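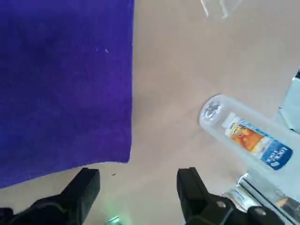

Figure 3.1 Purple cloth on a light beige tabletop.

Chapter 3
Small Elections

Key terms: off-cycle election, roll-off, turnout, special district, precinct, voter file

Most Americans can name the year of the last presidential election. Fewer can name the year they last had the chance to vote for a water board, and a fair number will be surprised to hear they live in a water district at all. The district knows they live there. It sends a bill.

The first two chapters of this book dealt with elections that come with debates, maps on television and people shouting at the maps. This chapter deals with the other kind, where the candidate may be the only person at the candidate forum. There are far more of these. The United States has tens of thousands of local governments, and a great many of them choose their leaders by election, often at a time of year when voters are thinking about something else.

Consider the town of Uston, which we will visit several times in this book. Uston elects its town council in the spring of odd-numbered years, a schedule adopted so long ago that the reasons have been lost along with the minutes. On 25 April 2021 it held an election for one open council seat and one bond measure. The bond would have paid to replace the culvert under Phetsri Road, which floods. A total of 1,343 ballots were cast. The council race was decided by three votes, and the loser's household, as the local paper was unkind enough to report, had been out of town.

The bond failed. Phetsri Road flooded again in August, and the next council meeting was the best attended in years. Residents who had skipped the election spoke at length about the council's failure to fix the culvert. Several of them wanted to know who had made that decision.

It would be easy to laugh at Uston, and students usually do. But skipping a small election is a sensible thing to do if you look only at the price of taking part. A voter has to learn that an election is happening, find out where, form some view of candidates who rarely carry a party label, and get to the polls in the rain. In a presidential year, most of that work is done for you whether you want it or not. In a spring council race you may have to do it all yourself, armed with a yard sign and a postcard.

The postcard deserves a closer look. Campaigns in small elections do not try to reach everyone, and they could not afford to. They work from a voter file, a list of registered voters that usually shows which past elections each person took part in, though never how they voted. One of the Uston candidates bought a list sorted by a program called Zelix, which gave each voter a score up to 100 for the likelihood of turning out. People with high scores got a postcard, a phone call and a visit at dinnertime. People with low scores got peace and quiet, which confirmed their impression that nothing was going on.

Political scientists have a more polite way of putting this. Low turnout feeds itself. Campaigns talk to those who vote, those who vote hear from campaigns, and the circle gets smaller and better acquainted. The people inside it tend to be older, more likely to own their homes and more likely to have lived in town a long time. They also include anyone with a direct stake in the result. In Uston, the Hidico gravel company had strong feelings about the bond measure, as you might expect of a company with gravel to sell, and its employees turned out in good numbers. They lost anyway. Having a stake helps, but other people have them too, and in this case the others paid property tax.

What can be done? The most common proposal is also the dullest, and it has the best record. Move the local election to the same day as a state or national one, and more people vote in it. They are already standing there with a pen. Opponents reply that local issues get buried at the bottom of a long ballot, where tired voters leave the last few lines blank. This habit is called roll-off, and we will measure it later in the chapter. Opponents also tend to include officials who won under the old calendar and find that it works very well.

Section 3.1 explains how local election dates came to be scattered across the year. Section 3.2 compares turnout in on-cycle and off-cycle elections and looks at who is missing. Section 3.3 turns to special districts, including the one that sends you the bill.

Before You Read

Find out when your own town or county last held an election that had no state or national race on the ballot. Write down how long it took you to find out. Keep the note. You will need it for the exercise at the end of Section 3.2.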